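Mobile Money Basics – Handout 4: What Happens When You Tap "Send"
Clusthorpe evening course, updated 3/3/20

Okay, picking up where we stopped last time, with the wallet all set up and a bank account linked to it. Tonight I want to go through one payment slowly, because most of the questions I get are really about this part.

We'll use Purkorico as our wallet and Ustholm as the bank. Say you owe 1,270 to Ateş, the grocery store. You pick the store from your list, type the amount, and enter your PIN. The wallet doesn't hold your money at this point (people mix this up all the time!) – it passes a request to Ustholm, and Ustholm checks the PIN and the balance.

If both are fine, your account is debited and the store's bank gets a message to credit theirs. Then you see the green check mark.
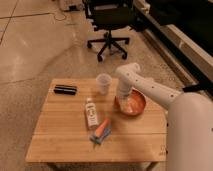
Fig. 1. Tabletop with a plastic cup.

Now for "pending," which scares everybody. It means one side has answered and the other hasn't. Please don't send the payment again! Write down the reference number (11 digits in Purkorico, under History) and check back later. I once paid for the same groceries twice this way and had to go and ask for it back, which was pretty embarrassing.

"Failed" is different. If the money left your account anyway, look for a reversal in your bank statement, and call the bank if you don't find one. Have the reference number handy when you do.

A word on limits. In our practice setup a new user can send up to 1,000 in one payment, so the grocery bill would be refused on day one and you'd have to split it. Try it both ways and compare the messages you get.

For next time: make eight practice payments, at least one with a wrong PIN, and note the status of each. Read the section on payment requests too – you never need your PIN to receive money, and we'll start with that.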